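September 7, 2025

Cloth table, Bosman room. Notes on relaying and creases.

Came in to an otherwise quiet building and spent the time on the big cloth. Carried over from last week: the Plenska order is for table covers that have to sit flat without clips or tape, and we still don't have a method that two people would do the same way. The spec they sent says "smooth to the eye from standing height," which leaves a lot of room.

Material is the unbleached beige from Travinby, second roll. The first roll was stiffer and held the fold lines from shipping for days. The second is easier to lay but shifts when you lean on it, and it picks up new creases from your forearms. I'd still take it over the first.

What I tried, in order:

Lay from the wall out. Back edge against the wall first, then walk the front edge down. Quick, but any slack ends up in the middle and comes out as long diagonal ripples. Pulling the near edge straight toward you makes them longer. It doesn't take them out.

Lay from the left corner. Square the corner, smooth to the right with the flat of the hand. Left half came out well. The slack all went to the right end, and the last stretch of the back edge crumpled up against the wall. Pushing it down with fingers gave small peaks in place of one big one.

Lay from the center. Drop the middle, smooth outward both ways. Slowest of the three at 9 minutes and the one I'd keep so far, although the back edge still bunches where it meets the wall.

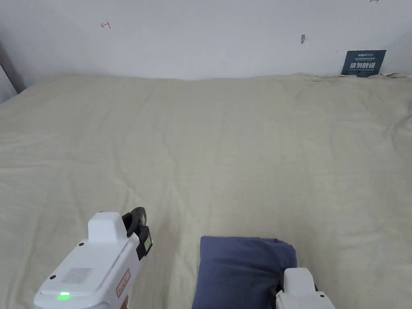 The back edge is the real problem. There is nothing for it to drop over on that side, so whatever extra there is has to go somewhere. Two ideas. One is to cut the cloth 4 cm short at the back and let the surface show, which Plenska may not accept. The other is a folded hem along that edge only, so it has some weight and stays down. I'd like to sew the hem on an offcut before touching the full piece. The offcuts are in the gray bin, under the Kisutden samples.

Steaming: did one pass at the middle with the hand steamer, 30 seconds per patch. Soft folds relax. Tight crinkles, the kind you get where cloth has been gathered in a fist, need a second pass and some tension while they cool. Don't steam the part nearest the wall until the hem question is settled -- it will only have to be done again.

Rubbing cycles on the test strip are at about 2,000 and there is no pilling I can feel. Strip is back in its envelope with the count written on the front. The April strip should stay in the same envelope so we can compare them.

For whoever is in next: please leave the cloth on the table as it is overnight. I want to see which creases drop out without help and which don't. If it has to come off, roll it on the tube, face in. Folding it puts us back to the start.

Still to do
-- sew hem on offcut, single and double fold
-- ask Plenska if a gap at the back edge is OK
-- repeat center lay with two people, one at each end
-- check whether roll two is the same width all the way along; it seemed narrower near the core
-- refill steamer, distilled only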